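Sokanetti Changes How Video Campaigns Count Installs

Sokanetti has updated the attribution rules in its mobile ad platform, Releck. Starting in August, an install that follows a video view will be credited to the campaign only if the view lasted at least 2 seconds. Until now, any served impression qualified.

The change applies to all accounts that buy through the automated bidding option. Manual campaigns keep the old rule until their current budget period ends. Historical reports will not be recalculated, so a drop in view-through installs should be expected at the switch date.
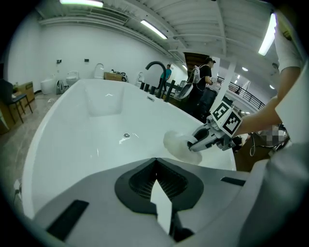

Product manager Hanne Saarela said the new threshold was tested on 3,037 campaigns in the home goods and personal care categories. Reported view-through installs fell, while click-through installs stayed flat. Cost per install rose on paper, and the bidding model needed several days to settle.

Advertisers with fewer than 600 conversions per month are advised to leave target bids alone during that time. Larger accounts can request a parallel report showing both counts side by side. The export is capped at 1,001 rows per file.

Agencies that pull data through the API must add the new view duration field to their queries. Requests without it will return click-through installs only.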